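The Betine dish rack, after a summer at the sink

I have owned more dish racks than any sensible person ought to. There was the chrome one that left rust rings on the worktop, the bamboo one that went black in the corners by October, and a folding silicone affair that folded mostly when I didn't want it to. So when my old faithful finally gave way under a casserole lid, I decided to do the thing properly and read up a bit before buying, and after far too many evenings of that I came home with a Betine.

A clear rack was what I had set my heart on, the sort with upright slots for plates. Our kitchen is on the small and dark side, and anything see-through helps it feel less crowded.

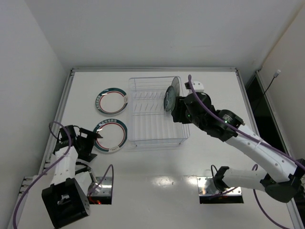
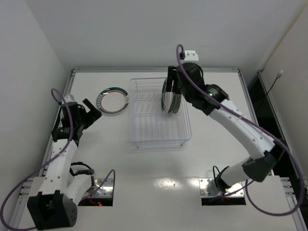 I should say how we wash up, as it makes a difference to what you'll want. We are two adults with no dishwasher and a fondness for stews, which means plenty of plates and bowls and always one enormous pan. I wash in the evening, let everything drip overnight and put it away while the kettle boils. If you dry with a tea towel straight away you may not need a rack at all, and my mother would tell you I'm lazy for owning one (she has told me, many times!).

The Betine came flat in a plain box with a tray, a cutlery pot and a little spout you push into one end. Putting it together took less time than finding somewhere to recycle the cardboard. The slots are nicely spaced for ordinary dinner plates, and they hold them upright enough that water runs off instead of pooling round the rim. Side plates do well too. Deep pasta bowls are another matter, and ours lean on one another like passengers on a late bus, so I've taken to giving them every other slot and putting up with the lost room.

The spout I was doubtful about, having had one before that dribbled down the cupboard door. This one is longer and reaches properly over the sink, and as long as I remember to push it right home it behaves itself. The cutlery pot is the weak spot. It's too light, and a handful of big serving spoons will tip it over, generally at the moment you have both hands in the suds. I've swapped it for an old jam jar with a folded cloth in the bottom and been much happier.

Now, cleaning. Clear plastic shows everything, and we live in a very hard water area. Within a fortnight ours had gone cloudy along the bottom, and I was ready to be cross about it, but a soak in warm water with a good slosh of white vinegar brought it back beautifully. I do that every couple of weeks now while I listen to the radio. Do use an old toothbrush in the slots, and don't be tempted by a scouring pad, which left a dull patch on mine that I still notice every morning.

I did look hard at the Stustareck, which is all metal and weighs as much as a small dog. A neighbour has one and loves it. It would take our big pan without complaint, where the Betine really won't, and I dry that on a towel beside it. The Stustareck costs a good deal more, though, and it takes up most of a draining board, so for a kitchen like ours it was never going to work.

Would I buy the Betine again? Yes, I think so, for plates and glasses and the ordinary run of a weekday supper. I'd just like them to make a heavier cutlery pot, and perhaps sell it separately for those of us who already have the rest.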